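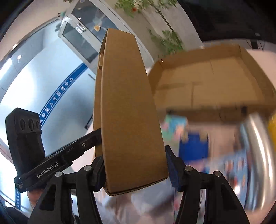
Britwood Packaging Opens Corrugated Insert Line at Vellville Plant

VELLVILLE, 2025-10-21. Britwood Packaging has started production on a new line for die-cut corrugated inserts at its Vellville plant. The line makes folded corner supports, dividers and end caps for makers of furniture, lighting and small appliances. It replaces two older presses, which were shut down at the end of the summer.

The new line combines a flatbed die cutter, a stripping station and a folding section in one run. Blanks leave the cutter with slots and creases already in place and pass to the folding section without being stacked in between. On the older presses, blanks were stacked, moved by cart and fed again by hand. Britwood measured the change in handling over a trial run of 816 pallets before releasing the line for customer orders.

"Most of the damage we recorded in the old process was crushed flutes along the crease," said Ermelinda Pacheco, plant manager. "It came from stacking blanks before they were folded. With the stack removed, the board reaches the folding section at its full thickness, and the crease falls where the drawing puts it."

The line accepts single-wall and double-wall board. Tapered and angled parts can be cut on the same die as straight ones, so a customer may order a complete set of inserts from a single sheet layout. Tooling changes take 10 minutes when the replacement die is already mounted in its frame. Orders that need a new die are quoted separately.

Parts are supplied flat or folded. Flat parts take up less room in transit and are intended for customers who have their own packing stations. Folded parts are held with a tab and slot and need no tape or glue. Customers who now use glued inserts can ask for a tab-and-slot version of the same part. Britwood will review the drawing and return a sample within seven working days.

Jivier, a maker of floor and desk lamps, is the first customer to move its full range to the new line. Its lamp bases were earlier packed in molded foam.

"We needed a support that would hold the base away from the carton wall and could go into the same recycling bin as the carton," said Sérgio Azevedo, packaging engineer at Jivier. "The first sample was too stiff at the narrow end and marked the finish. The second had a wider flap and passed our drop test. We have specified that version for all sizes."

Board for the line is made from recycled and new fiber. The mix depends on the load the part must carry and is stated on each order confirmation. Trim from the stripping station is baled on site and returned to the board supplier. Inks and coatings are not applied to inserts unless a customer asks for part numbers to be printed.

Staff who worked on the older presses have been trained on the new equipment. Training was led by Wenjie Tian, process engineer, and covered die mounting, crease depth checks and moisture readings on incoming board. Board outside the moisture range is held in the conditioning room and tested again before use.

A second shift will be added in November. Until then, orders for folded parts should be placed with an extra week of lead time. Lead times for flat parts are unchanged.

Drawings may be sent in any common CAD format. Customers without a drawing may send the product itself, and the design office will prepare a layout and a cut sample.

About Britwood Packaging
Britwood Packaging designs and makes corrugated cartons, trays and inserts for industrial customers. The company is based in Vellville.

Media contact: Olga Patrício, Communications
Sample requests: Conceição Sequeira, Design Office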